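Fevereiro, fim de tarde, e resolvi finalmente arrumar a mesa de trabalho. Vou registando aqui por partes, porque sei que há mais gente com o mesmo problema.

Ponto de partida: uma mesa com coisas que nunca tiveram lugar certo. Réguas, cabos, cartões, caixas de encomendas que fui guardando "para o caso de". Passei meses a empurrar tudo para um lado sempre que precisava de espaço.

Regra que me deu a Radka Nedeljković, que já passou por isto no atelier dela: primeiro separar por forma, só depois por uso. Coisas compridas com coisas compridas, coisas planas com coisas planas. Achei esquisito, mas poupa decisões.

Comecei pelas compridas. A régua translúcida tem fita transparente enrolada perto do meio e fica como está. Uma régua com fita continua a riscar direito, desde que a fita não apanhe o bordo que se usa. 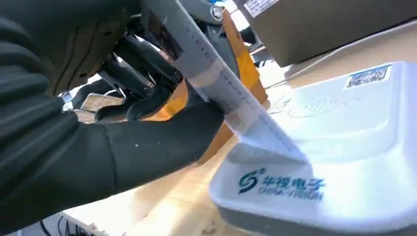 Os cabos vão a seguir. Enrolo cada um em voltas largas e prendo com uma tira de velcro. Voltas apertadas estragam o cabo junto à ficha, já perdi dois carregadores assim.

Caixas: só fica a que tiver conteúdo ou destino marcado. As etiquetas antigas deixo estar e colo uma nova por cima da tampa, escrita à mão. Arrancar etiquetas leva tempo e fica sempre cola.

Os tabuleiros de plástico que vêm dentro das embalagens são bons para clipes e parafusos, se tiverem rebordo. Os moles vão para a reciclagem.

Pausa para café. Ainda falta a parte pior, que são os cartões.

Tenho cartões de todo o género: de lojas, de hotéis, de jogos, de sítios que já fecharam. Antes estavam num saco da Grololside, todos misturados, e para encontrar um tinha de despejar o saco inteiro.

A Domenica Rainer perguntou-me por que não os deito fora. Alguns deito. Outros guardo pelo desenho, como um dourado a imitar mármore, com veios escuros e a palavra MOTEL em letras grandes e claras. Esse não sai daqui.

Para os que ficam, uso uma caixa de cartão com divisórias. Comprei organizadores da Stiditz no ano passado por 600 coroas e têm os compartimentos largos demais, os cartões tombam. O cartão canelado segura melhor.

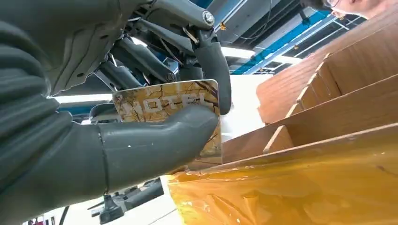 Como evitar que os cartões se risquem uns aos outros dentro da mesma divisória?
Ponho uma folha de papel vegetal entre cada um e não encho a divisória até ao fim. Uma folha A4 cortada em quatro chega perfeitamente.

O papel que uso é de 100 g. Experimentei um de 170 g e ocupa demasiado espaço, a divisória fica cheia num instante.

Ordem dentro da caixa: por tamanho, os mais altos atrás. Tentei por cor e desisti, porque os que têm reflexo mudam conforme a luz e eu acabava a trocá-los de sítio.

O que não coube em categoria nenhuma foi para uma caixa à parte com a data por fora. Se passarem 3 meses sem eu a abrir, vai tudo embora.

Amanhã de manhã trato das gavetas. Se alguém tiver uma boa solução para pilhas meio gastas, aceito sugestões nas respostas.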